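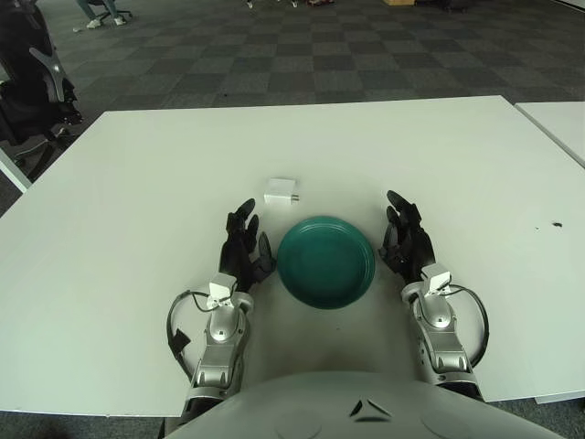

**1/** Acaba hoje, 31/07/2021, o meu mês de jantares sem telemóvel. Prometi a três pessoas que contava como foi e já ando a adiar desde ontem, portanto cá vai fio comprido. Ponham água ao lume que isto demora.

**2/** Regra única: das oito até levantar a mesa, o telemóvel fica na gaveta da entrada, a carregar ou desligado, tanto faz. Vale para mim e para quem vier cá jantar. Sim, avisei as visitas antes. Não, nem todas acharam graça.

**3/** A ideia nem foi minha. Veio de um texto do Eero Lahtinen que li na newsletter da Cimari, em que ele conta que em casa dos pais o telefone fixo tocava durante a sopa e ninguém se levantava. Fiquei com aquilo na cabeça uma semana inteira. Na nossa casa levantava-se toda a gente, até a minha avó, que nem gostava de falar ao telefone!

**4/** Primeiros dias: horríveis. Comi em 5 minutos. A sério, pus o garfo na mesa, olhei para o relógio do forno e nem tinha dado tempo de o café subir. Eu achava que jantava devagar (ah ah), mas o que eu fazia era jantar depressa e ficar sentada a ver vídeos de gente a restaurar cadeiras.

**5/** Depois veio a fase de ler tudo o que tivesse letras. Rótulo do azeite. Verso do pacote de arroz. O manual do jarro Filtlow, que estava fechado desde o Natal, e foi assim que soube que devia ter mudado o filtro há séculos.
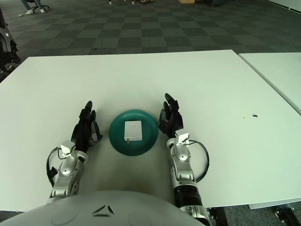
E já que tinha o manual aberto, mudei mesmo o filtro, lavei o jarro, e a seguir limpei a prateleira do jarro, e quando dei por mim eram dez da noite e tinha o armário todo no chão da cozinha. Fica o aviso para quem quiser experimentar: o tédio dá para isto.

**6/** A comida mudou, e essa parte não estava à espera. Quando não há ecrã, uma massa com atum é uma massa com atum, não há como fingir. À segunda semana já estava a assar pimentos. Comprei coentros em vaso! Morreram, mas comprei.

**7/** Também passei a usar pratos como deve ser. Eu comia quase tudo em taça, porque a taça segura-se com uma mão e a outra fica livre para fazer scroll. Nunca tinha pensado nisto até me ver sem nada para fazer à mão esquerda.

**8/** Vamos às estatísticas, que eu sei que há aí quem goste:

- jantares em que cumpri a regra do princípio ao fim: 27
- falhas assumidas: as outras noites do mês, e uma delas foi por causa da bola, não peço desculpa
- livros acabados à mesa: um, com nódoas

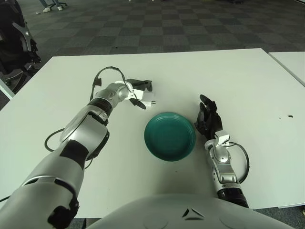
- discussões familiares causadas pela gaveta: prefiro não dizer

**9/** A visita mais complicada foi o meu irmão. Entrou, pôs o telemóvel na gaveta com cara de quem entrega o passaporte na fronteira, e passou a sopa inteira a dizer "deve estar alguém a ligar-me". Fomos ver no fim. Tinha uma mensagem do ginásio.

**10/** Mas depois da sopa falou! Contou-me que anda a pensar sair da Starnmont, que já fez as contas, que lhe faltam 4000 euros para se sentir à vontade com a decisão. Jantamos juntos quase todos os meses há anos e eu não fazia ideia de nada disto. Estive até à sobremesa a tentar não chorar para cima do melão.

**11/** Perguntaram-me nas mensagens se não é perigoso, se houver uma emergência. Olhem, a minha mãe tem o número da vizinha de baixo e a vizinha de baixo tem punho para bater à porta. E se vocês estão de prevenção, ou têm miúdos fora, deixem o som ligado e pronto, ouve-se da cozinha.

**12/** Outra pergunta: e quem janta sozinho? Eu janto sozinha na maior parte das noites! É mais difícil, não vou mentir. Faz um silêncio esquisito. Pus rádio e decidi que rádio não conta como batota. Agora sei o nome da senhora do trânsito e preocupo-me quando ela não está.

**13/** Coisas que não mudaram: durmo igual, acordo igual, continuo a pegar no telemóvel assim que a gaveta abre. Houve uma noite em que o tempo de ecrã até subiu, porque fui "compensar" para o sofá. Por isso não venho aqui vender milagres a ninguém, tá?

**14/** Coisas que mudaram: demoro 40 minutos a jantar. Mastigo. Reparei que a lâmpada da cozinha faz um zumbido (preferia não ter reparado). E deixei de responder a coisas de trabalho com a boca cheia, e ninguém do trabalho deu por isso.
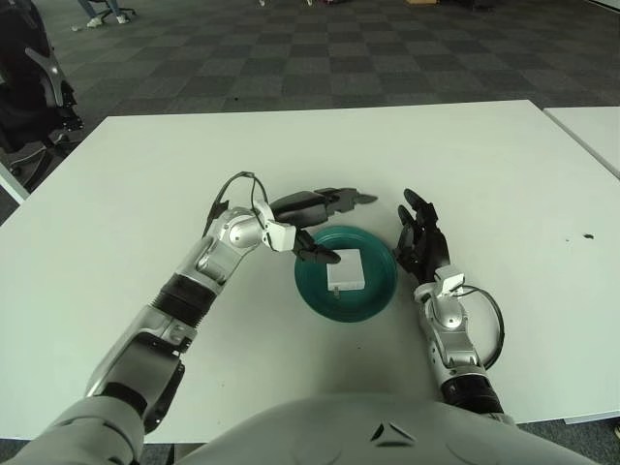
*Prato verde, mesa branca.*

**15/** Para agosto vou manter a gaveta mas com folga ao fim de semana, que a malta aqui do prédio combina os petiscos pelo grupo à última hora e eu já perdi caracóis por causa disto. Perder caracóis em pleno verão é onde eu traço a linha.

**16/** Se alguém quiser fazer também, digam aí em baixo, que eu monto um grupo (só para se usar fora das refeições, claro). A Hsieh do terceiro direito já disse que alinha se puder guardar o telemóvel no frigorífico, e eu ainda estou a pensar no que respondo a isto.

**17/** E mandem receitas com pimentos, por favor! Comprei um saco inteiro.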